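Jan 14, 2024
Notebook, wrist camera policy, grasp confidence

Reran the occlusion comparison from October with Brenda's new training split. Short version for anyone skimming: the wrist-only policy still scores better than I think it deserves, and I don't believe the number yet.

Background for whoever picks this up. The Brellasach policy takes the wrist view plus joint state and puts out a short chunk of actions and a grasp confidence. The claim in the draft is that the confidence is "visually grounded," meaning it goes up when the camera sees a good grasp and down when it doesn't. That word grounded is carrying the whole second section. If it holds, we can gate on it and drop the external view. If it doesn't, we have a very expensive timer.

My worry all along has been the last bit of the approach. The lens is fixed focus. Once the gripper is in close there's hardly anything sharp to work with, and that is exactly where the confidence curve does its nice steep climb, the one everybody likes in the plot. I asked in October what the network could be reading at that point and got "shape and shading." Maybe. I'd like to see it shown.

So, what I did today. Took 50 approaches from the held-out set and scored each one twice. First pass normal. Second pass I froze the wrist input at the last sharp image and let the joint state run on as recorded. No retraining, same checkpoint (step 2000, not the later one, which Brenda doesn't trust and neither do I). If the close view matters, the frozen pass should sag or at least get noisy near the end.

It didn't sag. By eye the two sets of curves lie almost on top of each other. I haven't run the statistics and won't write down a difference until I have, but I would be surprised if it came out large. 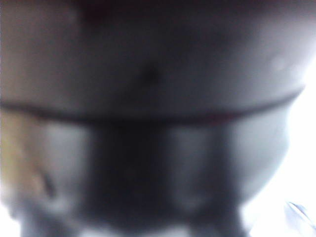 Possible readings, in the order I believe them.

The policy has learned that a certain arm posture late in the motion means "nearly there." Every approach in the Hulme set comes down along more or less the same path, so height and wrist angle would be enough to predict success. The camera does its work early, picks the target, and after that the joints tell the story.

Or the close view does carry information and the frozen one happens to carry the same information. Brenda's point, and a fair one. If the last sharp view already says the grasp will be good, holding it still costs nothing. My test can't separate that from the first reading. I should have seen this before spending the morning on it.

Or there's a bug and the second pass never froze anything. I checked the input hashes for a handful of runs and they do repeat after the freeze point, so I doubt it, but I've been wrong about the loader before. Note to self: the Skundasus wrapper caches features separately from images. Check that the cache is cleared between passes. If it isn't, everything above is worthless.

What would convince me: swapping the close views between approaches. Take a failed grasp's late images and feed them in with a successful one's joint state, and the reverse. If confidence follows the images, I'll shut up. If it follows the joints, the word grounded comes out of the draft. Brenda thinks the mismatch will throw the network somewhere it has never been and we'll learn nothing either way. She may be right about the extreme pairs. I'd start with approaches that match closely in posture and differ in outcome. There should be a few, though failures are thin in the held-out set, which is its own problem.

Also not happy about how success is labeled. It comes from gripper width at the end of the run, so a part held by one corner counts the same as one held properly. A confidence trained on that can't know the difference however good the camera is. Basus had finer labels on their old set, but only for a different gripper, and I don't want to mix them.

Timing: one full scoring pass takes 900 seconds on the bench machine. Fine for this, annoying for the swap test, so cut the list of pairs first.

To do
Clear the Skundasus cache, repeat both passes from cold.
Write the pair matcher, posture distance only, no image features.
Ask Brenda for the approach angles in the Hulme set. If they really are that narrow, it goes in the limitations whatever the swap test shows.
Hold off on the plot in section 2. It looks good and I don't know what it means.

Added later, from Brenda Pickering: "Agree on the cache. Don't agree that posture explains it, the early part of the curve separates too well for that. Run a joints-only baseline before the swaps, it's cheaper." Yes. Should have been first on the list. Doing that tomorrow.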